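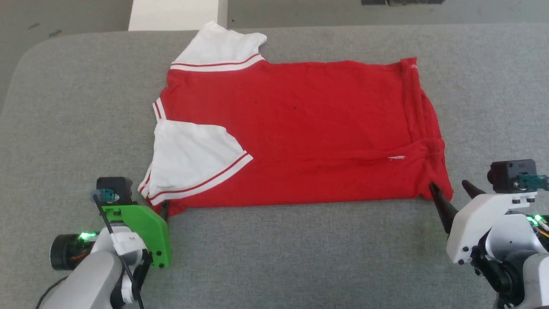
Kerholm Match Shirt, short sleeve

Last updated: October 3, 2023

Search products Go

Print this page | E-mail to a friend

Our club-level football shirt, and the one most Sunday sides end up with. Made by Stastent, sold by us direct to clubs, schools and five-a-side teams. Stock colours below, custom colours take longer.

What you get

Polyester knit, midweight. Heavier than the old Brirneo shirt, which a lot of you said went see-through in the rain. Set-in sleeves. Collar and cuffs in contrast colour if you want it, plain if you don't. No pocket, no zip. Keeper's version has long sleeves and is on its own page.

Sizes

Junior: 26/28, 30/32, 34/36
Adult: S, M, L, XL, XXL

Adult sizes come up a touch small across the shoulders. If half the back four are between sizes, go up. Juniors are true to size. We can post a sample set to clubs, you pay the postage back. Please send them back clean!! We had a set returned in March with mud on every one and could not send it out again.

Colours in stock

Red/white, royal/white, bottle green/white, black/amber, sky/navy. Maroon is out until the next delivery, no date yet. Purple has been dropped, sorry, hardly any call for it.

Numbers and badges

Back numbers heat pressed, included in the team price. Squad numbers up to 99. Names extra. Sponsor on the front extra, one colour or full colour, send artwork as a PDF or the biggest file you've got. Photos of a letterhead are no good to us. Club badges can be pressed or embroidered. Embroidered looks better but adds a week. League sleeve patches: check with your league first, some only allow their own supplier and we can't take shirts back once they've been pressed.

Number colours: white, black, yellow, red. Referees in a few leagues have been turning down red on black so ask before you order it.

Team price

Minimum order is 8 shirts. Team set is 14 shirts with numbers, and works out cheaper per shirt than buying the 8 and adding later. Top-ups after that can be singles, as long as the colour is still running. Prices are on the order form, they move a bit with the mill so we've stopped putting them here.

Order code 591 for adult, 111 for junior. Put the code AND the colour on the form. We get a lot with only one of the two.

Shorts and socks

Sison shorts match the royal, the black and the red. The green is not an exact match, it's a shade lighter, looks ok from the touchline but have a look at a pair before you buy for the whole squad. Socks are one size junior, one size adult, sold in pairs or by the team set.

Washing

30 degrees, inside out. No tumble dryer, it lifts the numbers. Don't iron over print. Wash red/white and maroon/white on their own the first couple of times, and don't leave them wet in the kit bag overnight. We can't replace shirts where the colour has run in the bag.

Delivery

Plain stock: three to five working days. Numbered: two weeks. Sponsor or embroidery: three weeks, more in August when everyone orders at once. If you have a cup tie or a first game of the season to hit, say so on the form and we'll tell you straight if it can't be done.

Returns

Unprinted shirts, unworn, tags on, within 28 days. Printed shirts only if the fault is ours. Check the names carefuly before you sign off the proof, we press what's on it.

Who to talk to

Team orders and quotes: Meifang Fan
Printing, badges, artwork: Reijo Pesonen

Phones are busiest Monday mornings after the weekend games. E-mail is quicker. Give the club name, the order code and how many, and wether you need keeper's kit too.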